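家用工具间的标签和收纳:几条用得上的做法

工具间乱,多半是东西没有名字。抽屉一关,里面放的是什么只有放的人知道,过两个月连他也忘了。我的工具间在车库后半截,房子是1961年盖的,墙不直,插座少,能改的地方不多,所以这些年主要在标签、分类和摆放上下功夫。下面按我自己整理的顺序写,不必照单全做。

先说标签

标签纸选白底黑字的,哑光面比亮光面好认,灯一照不反光。字用打印的也行,手写也行,手写的话用油性细头笔,写完晾一会儿再贴。贴之前用酒精把面板擦一遍,塑料抽屉出厂时表面常有一层脱模剂,不擦的话标签夏天就翘边。

位置要统一。抽屉标签都贴在拉手正下方,找东西时眼睛顺着一条线扫过去就行。左上贴一张、右下贴一张,看着随意,用起来费劲。

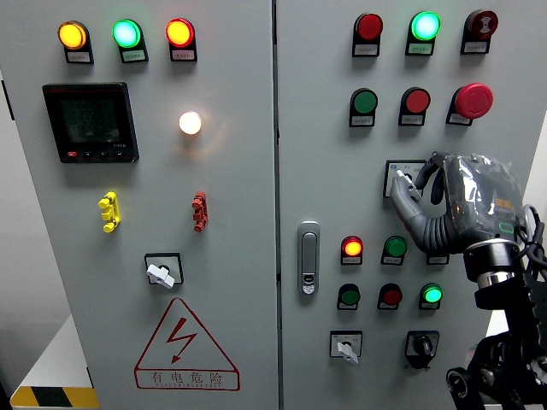 墙上的开关和插座也该有标签。我家工具间有一排开关,管台灯、吸尘器、排风扇和门口的灯,刚搬来时全靠试。后来学配电柜的做法,一个灯下面一小块白牌,字再小也是一灯一牌,位置固定,不会张冠李戴。我用的是窄条标签,贴在开关面板下沿,写“台灯”“吸尘”“排风”,两三个字足够。标签不要盖住面板的螺丝,也不要贴进缝里,以后换面板还要拆。插座旁边另写一条,注明归哪个断路器管,跳闸时不用来回跑。

配电箱的门里面贴一张总表。每一路写清楚管哪个房间、哪几个插座。核对的办法很简单:插一盏小台灯,一路一路地关,灯灭了就记下来。两个人做快得多,一个在箱子前,一个拿着灯走。总表用铅笔写第一稿,确认过再誊清。箱子里面的接线不要自己动,那是电工的事。

螺丝和小件

螺丝按直径分,不按长度分。先分直径,同一格里再用硬纸板隔开长短。木螺丝和机螺丝分两个盒子,混在一起最误事。每种留一颗做样品,用热熔胶粘在盒子正面,比写字还快。

拆家具、拆电器剩下的螺丝,单独装小袋,袋里放张纸条,写上是从哪里拆下来的。我有一只Gekwood的旧书架,拆过两次,第二次装回去时全靠那张纸条。袋子集中放在一个鞋盒里,每年三月翻一次,原物已经扔掉的,螺丝就并到大盒里。

垫片用铁丝串起来挂着,大的在下,小的在上。钻头插在打了孔的木块上,孔旁边用烙铁或细笔标尺寸。钻头上原来刻的字磨几次就看不清了,有木块上的数字就不用卡尺。
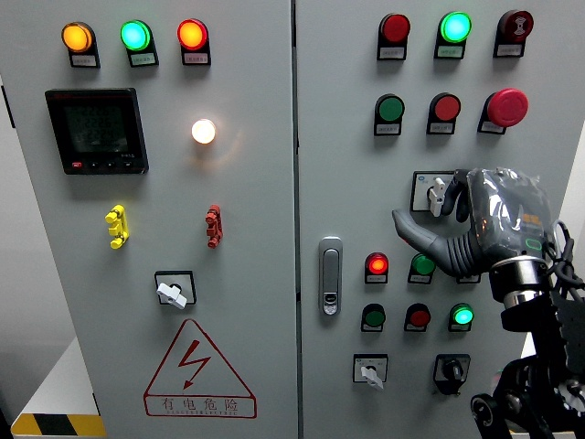 读者Binta Chukwu来信说,她不赞成把样品粘在盒子外面,她的盒子叠着放,凸出来的螺丝会刮到旁边那只。她的办法是在盒盖里面粘,盒子用透明的,从上面就看得见。她还提醒,热熔胶在冬天没有暖气的车库里会发脆,最好换成环氧胶。这两条我都试了,叠放的盒子确实是她的办法好,单排摆在架子上的我还是粘在正面。

砂纸和胶

砂纸怕潮。整张的平放在文件夹里,一个目数一格,夹子侧面写数字。从60目到1000目,常用的其实就那么几种,买的时候不必配齐。用过一半的砂纸裁成小条,背面重新写上目数,因为裁完之后印的字往往不在那一条上。

胶水开封后写上月份。白乳胶瓶子倒着放,胶口朝下,下次不用甩。可以在木板上开几个圆孔,孔径比瓶盖大一点,瓶子倒插进去。快干胶拧紧后装进密封罐,罐里放一包干燥剂,放阴凉处。硅胶枪头里堵住的那一截,插一颗长螺丝进去,等干透了往外一拔就带出来。

油漆罐的标签贴在罐身上,不要贴在盖上,盖子会拿混。写清楚颜色编号、刷过哪个房间、哪一年。再在标签旁边抹一道漆,干了就是色样。剩得少的,换到小玻璃罐里,少一些空气,结皮慢。
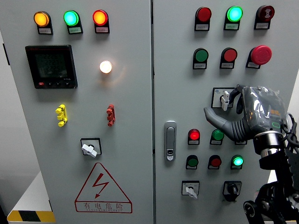 刷子用完不要泡在水里过夜,刷毛会弯,木柄也会胀裂。水性漆用温水加一点洗洁精,从根部往外捋,捋到水清,甩干后用纸包住刷头,橡皮筋松松地扎一道,挂起来晾。油性漆的刷子用溶剂洗三遍,每遍换小半杯新的。用过的溶剂不要倒下水道,留在带盖的罐里沉淀,上面清的部分还能洗下一次。蘸过溶剂或亚麻油的布不能揉成团扔进垃圾桶,会自己发热起火,要摊开在室外晾干,或者浸水后装进有盖的铁罐。

工作台

台面高度以自己手腕的高度为准,站直,手臂自然垂下,手腕横纹的位置就是刨削和打磨合适的高度。做精细活要高一些,垫一块厚板就行,不必另做一张台子。

台面上只放今天要用的东西。当天收工前花7分钟,工具归位,扫台面,吸尘器吸地。我定了闹钟,响了就停,没收完的明天先收。

洞洞板上的工具画轮廓,用铅笔先描,再用马克笔加粗。借出去的工具,在空位上挂一张小纸牌,写上谁借的。重的挂在下面,常用的挂在胸口高度。挂钩容易跟着工具一起掉下来,在钩子根部绕一根扎带就稳了。

夹具按开口大小横排在一根木条上,木条离墙留一掌宽,夹子才挂得进去。螺杆每年上一次蜡,不要上油,油会沾木屑,也会弄脏工件。

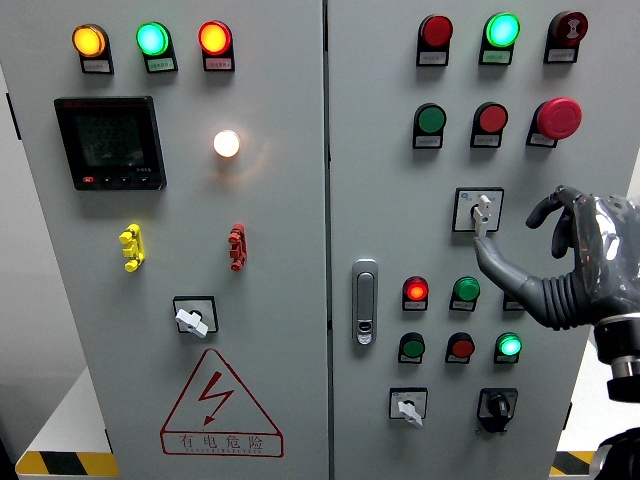
另一位读者问,租的房子不能在墙上打孔,洞洞板怎么办。他试过免钉胶,挂到第二个月整块掉了下来,墙皮也带掉一片。他现在想把板子固定在一只旧书柜的侧面,又担心柜子头重脚轻。

固定在书柜上可以,柜子最下面一层放重东西,比如成箱的螺丝、整桶的漆,板子上只挂轻的。柜子背面靠墙,前脚下各垫一片薄木片,让柜子略微往后仰。还有一种做法是用两根木方从地面顶到天花板,中间用可调的脚撑紧,板子装在木方上,墙面不受力。撑的时候上下都垫橡胶片,过一周再拧紧一次。

电线和延长线

延长线绕成8字,不要总朝一个方向绕,否则线芯会拧。绕好后用一截魔术贴扎住,魔术贴固定在插头那一端,就不会丢。插头旁边贴一小面标签,写长度,拿之前就知道够不够。整盘的线在大功率工具上用时要全部放开,盘着用会发热。

充电器集中放在一块板上,每只下面写它配哪台工具。电池不要留在充电器上过夜,充满就拔,放在干燥的抽屉里。长期不用的电池留一半电,隔3个月看一次。

最后补一条关于钥匙的。工具柜的备用钥匙不要放在工具柜里,我放过。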